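Accueil > Maison > Bois et meubles > Entretien

Table en bois clair : huile ou vernis ?

Temps de lecture : 2 min

Bonjour à tous ! Je viens de récupérer une table rectangulaire en bois clair, et je n'arrive pas à me décider pour la finition.
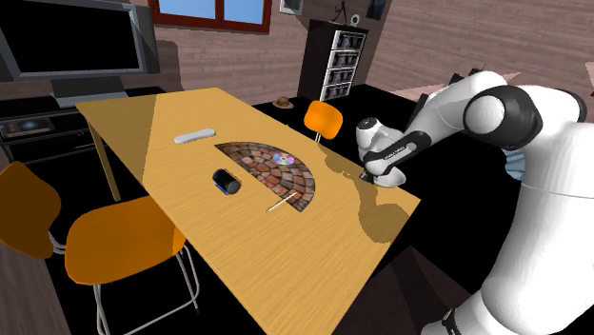
On est quatre à la maison, on mange dessus matin et soir, et le petit dernier renverse son verre à peu près à chaque repas (je n'exagère même pas). Au magasin Hodeck on m'a conseillé un vernis mat, mon beau-frère ne jure que par l'huile dure Tak, et moi je voudrais surtout que le bois ne vire pas à l'orange ! J'ai déjà poncé au grain 120, je peux m'arrêter là ? Le plateau fait 711 mm de large, si ça aide pour calculer la quantité. Merci d'avance !

grenouille_du_31

**

poncetout

Salut ! Alors 120 c'est trop grossier pour un plateau, passe au moins au 180, toujours dans le sens du fil, et dépoussière bien avant d'attaquer. Pour la finition, j'ai fait les deux. L'huile, c'est très doux sous la main et ça se rattrape facilement : une tache, un coup d'abrasif fin à l'endroit abîmé, on remet un peu d'huile et c'est reparti. Par contre il faut en repasser tous les ans (moi je fais ça en novembre, quand on ne mange plus dehors). Le vernis, on est tranquille plus longtemps, mais le jour où il s'écaille il faut tout reponcer, et là on rigole moins.

Pour la couleur, prends un produit à l'eau, ça jaunit beaucoup moins. J'ai mis l'Akard incolore en deux couches avec 12 heures entre les deux, et un égrenage léger au milieu. Fais un essai sous le plateau d'abord ! Et si tu choisis l'huile, étale les chiffons à plat dehors pour les faire sécher, jamais en boule dans la poubelle, ça peut prendre feu tout seul.

**

mimi-bricole

vernis sans hésiter, avec des enfants l'huile c'est l'enfer

**

vieux_rabot

Pas d'accord avec mimi, j'ai une table huilée depuis presque 30 ans et elle a vu passer trois gamins, des devoirs, de la peinture, tout ! Il faut juste essuyer l'excédent au bout d'un quart d'heure, sinon ça colle pendant des jours. Les gens en mettent toujours trop. Chez Grostov ils vendent des petits pots, un seul devrait te suffire pour deux couches. Pense aussi à traiter le dessous, un plateau fini d'un seul côté peut tuiler. Et pas d'éponge trempée la première semaine, un chiffon à peine humide.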